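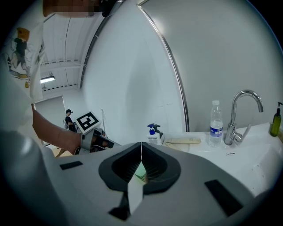 Unholm, 3 May 2026

Chapter 4
Trust Accounts and the Handling of Deposits

When a buyer signs an offer on a house, some money usually changes hands before the sale is final. This money is called a deposit, or in some states earnest money. It shows that the buyer is serious, and it gives the seller something to claim if the buyer walks away without a good reason. Between the day it is paid and the day the sale closes, the deposit belongs fully to neither side. Someone has to hold it.

In most home sales that someone is the listing brokerage, a title company or an attorney. This chapter deals with the first of these. It explains what a trust account is, who may sign on it, which records must be kept, and what a regulator looks for during an inspection. Disputes over who gets the deposit when a sale fails are left to Chapter 5.

4.1 A short case

Finn Buschmann agreed to buy a two-bedroom house through a small brokerage, Skamska Realty. He gave the agent a check for $3,000 as a deposit. The agent put it in a desk drawer and meant to take it to the bank after the weekend. A holiday followed, then two days of showings. By the time the check was deposited, the period allowed in the brokerage's own written policy had passed.

No money was lost. The sale closed and the deposit was credited to Buschmann at closing. Even so, when the brokerage's records were inspected later that year, the late deposit was written up as a violation. The managing broker, Sioned Skyrme, had to answer for it, though she had never seen the check.

Keep this case in mind as you read. Three questions come out of it – when does the duty to deposit begin, who carries that duty, and does it matter that the buyer came to no harm?
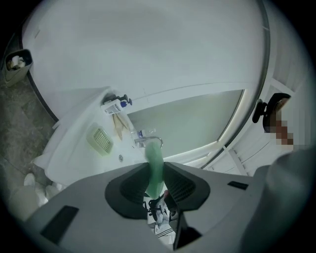
4.2 What makes an account a trust account

A trust account is a bank account that holds other people's money. The brokerage's name is on it, but the brokerage does not own what is in it. Rent for its office, wages and advertising must be paid from a separate operating account. Mixing the two kinds of money is called commingling, and it is a violation even when every cent can be traced afterward.

Many states let a broker keep a small sum of the firm's own money in the trust account to cover bank fees. Suppose the limit is $100 and the bank charges a fee of $20. The fee comes out of the firm's share, and the deposits of clients are left whole. If the firm's share falls to nothing and another fee is taken, client money has been used to pay it. The account is then short, and the broker must put the money back at once.

Taking client money on purpose is a different and more serious matter. It is called conversion, and it can lead to the loss of a license as well as criminal charges.

4.3 Records

Each trust account needs a running journal of all money in and out, and a separate ledger for each client or transaction. The ledgers added together must equal the journal balance, and both must agree with the bank statement once outstanding checks and deposits are allowed for. This monthly check is called a three-way reconciliation.

Exercise 4A, at the end of this section, uses the books of a firm called Khan & Dinomura. Its journal and its bank statement differ by $489. Work through the ledgers in the order given and find the entry that was posted to the wrong client before you go on to Section 4.4.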